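Handheld gripper build – tracking drops out near the table

szucs_fan
Second pair of grippers is together. Marker cube on the right one, flat card on the front of the left. Tracking holds until I reach low, then the pose jumps. 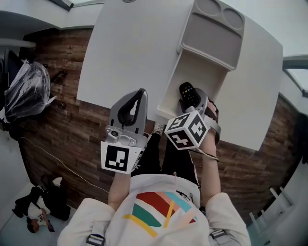
Both grippers in use, remote in the right jaws.

dronerbits
How many frames do you lose?

szucs_fan
372 out of 3,000 on the last run, nearly all on the left. I blame the single flat card.

sisow4
Disagree. I'd check exposure first. A bright window behind the marker will kill detection whatever shape it is.

szucs_fan
Possible – the window fills a lot of the gripper camera's view when I point that way. Exposure is still on auto.

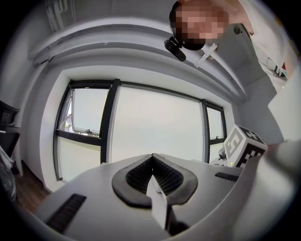
Refilwe Hendricks
Lock exposure and rerun the same 1,000 frames before printing anything. If the left still drops, fit a cube there too.

szucs_fan
Will do tonight. Cube is already sliced.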